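Marnidura

Marnidura is a software package for recording and cleaning up hand movements so that they can later be used to teach robots everyday jobs, such as handling cloth. It grew out of an older tracking library called Coster, and it is looked after by a small group led by Yvette Ross.
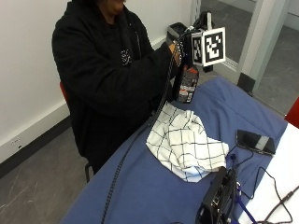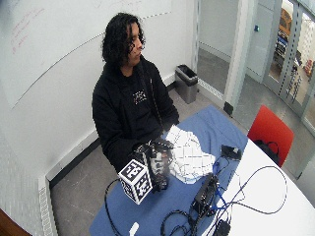
Marker-equipped hand rigs at a covered table, with a grid-patterned cloth nearby.

The heart of the package is its pose tracker, which finds square printed markers in each camera view and works out where the hand is and which way it is turned. A marker seen nearly edge-on gives a shaky answer, so the tracker leans on whichever face it can see best and lets the others help out a little (older Coster users will remember having to pick the face themselves!).

Version 16, released on March 4, 2022, brought in a planner called Ternstead, which turns a cleaned-up path into motions a robot arm can follow without bumping its own elbow. Recordings are resampled at 50 steps per second by default, and gaps of up to 15 steps are filled in smoothly, while longer ones are flagged for a person to look over.

The file format, Sârbu, is plain enough to open in a text editor, and the sample library holds 3,093 recordings.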